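I've had the Wogan dish rack on my table for 7 weeks, and I still haven't decided whether I like it or have just stopped looking at it. It's gray plastic, it's big, and it cost $29 at Dromgate, where a plain wire one would have run me half that. The listing promised it would "hold everything from one family meal." Whose family, it didn't say.

The whole selling point is the floor. Instead of a few slots down one side, you get tines everywhere, flattened prongs with rounded tops. Plates like this. A light one drops in, leans a bit, and stays put.

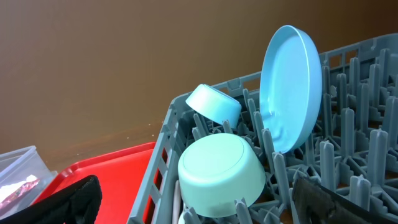 *Photo: Aleksandra Sowa*

Bowls are where I part ways with the people leaving five stars. The little blue ones I use for rice and sides are too wide to slip between the prongs and too small to straddle enough of them, so they end up upside down, tilted on the tips. Sometimes one stays that way all night. Sometimes I bump the table and it slides into its neighbor. My plastic doesn't care, but I wouldn't try it with anything I'd be sorry to chip.

Other things I noticed:

- **Draining.** Good. The walls and base are mostly openings, so water goes straight through. It goes straight through onto your table, too, and the matching drip mat is sold separately (of course it is).
- **Cleaning.** All those ribs and crossings under the tines collect gunk. I went at mine with an old toothbrush after the first month and it took longer than washing the dishes.
- **Small stuff.** Cups stand up fine if you tuck them in a corner. Forks and spoons lie down and hide. The cutlery basket is another extra.
- **Color.** The box says "slate." It's blue-gray. Fine.

Size is the other thing to think about before you buy. I eat off trays most nights, and with a serving tray in the middle of the table and the rack to the right of it, there isn't a lot of wood left over. Measure first. I didn't.
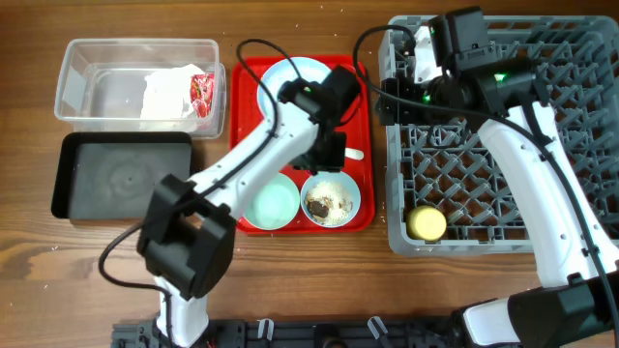
## Compared with the Gorkance

I used a Gorkance folding rack for 2 years before this. It held fewer plates and one hinge went, but it folded flat and lived behind the bread box, and bowls sat in it properly. If your kitchen is small, I'd still point you there.

## Worth it?

For plates, yes, grudgingly. For a mix of plates and small bowls, I'd wait for a sale. I'm giving it 3 stars out of five, and I'd go higher if the mat came in the box.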